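Lutthorpe Institute, Audio Engineering
Unit 7: Vibration isolation and handling noise
Lecturer: Murdo Baird

Read before the tutorial. Bring a calculator. The worked problem at the end will be collected.
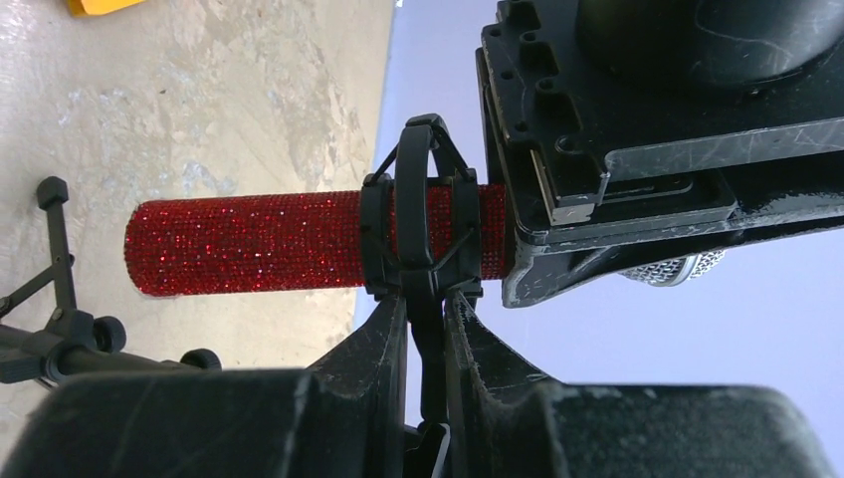
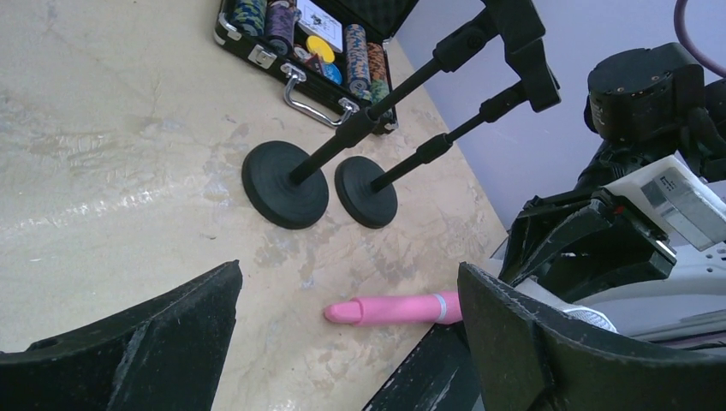
Handling noise is mechanical energy that reaches the capsule through the body of the microphone instead of through the air. The diaphragm has mass, so when the housing accelerates the diaphragm lags behind it, and the relative movement is converted to signal in the usual way. Condensers and dynamics differ in sensitivity to this, chiefly through diaphragm mass. The elastic loops in the mount around the red microphone are the spring in the model that follows; the microphone itself is the mass. Surface finish, rhinestones included, enters the calculation only as added mass.

7.1 Single degree of freedom model

Treat the suspended microphone as a mass m on a spring of stiffness k, with light damping. The natural frequency is

f0 = (1 / 2π) √(k / m)

Below f0 the mount transmits motion unchanged. Near f0 it amplifies. Isolation begins at √2 times f0 and, for light damping, improves at close to 12 dB per octave well above that point. A heavier microphone in the same mount has a lower f0, provided the elastic does not bottom out.

7.2 Damping

Increasing damping reduces the peak at resonance but also reduces isolation at high frequencies. Fabric-covered elastic loses tension with age. Replace it in full sets; mixed tension gives different stiffness on each axis.

7.3 Cable

The cable is a second path, parallel to the mount. A stiff cable pulled tight can bypass the suspension completely. Leave a slack loop and clamp the cable to the stand, downstream of the loop.

7.4 Worked problem

A microphone of mass 500 g hangs in a mount with f0 = 23 Hz.
(i) Find k. Neglect damping.
(ii) Find the lowest frequency at which isolation begins.
(iii) Find the transmissibility at 138 Hz, in dB.

Check for (iii): the frequency ratio is 6, so T = 1 / (36 − 1) = 0.029, or −30.9 dB. Show working for all parts.

Reading: Pringle, course reader, chapter 7.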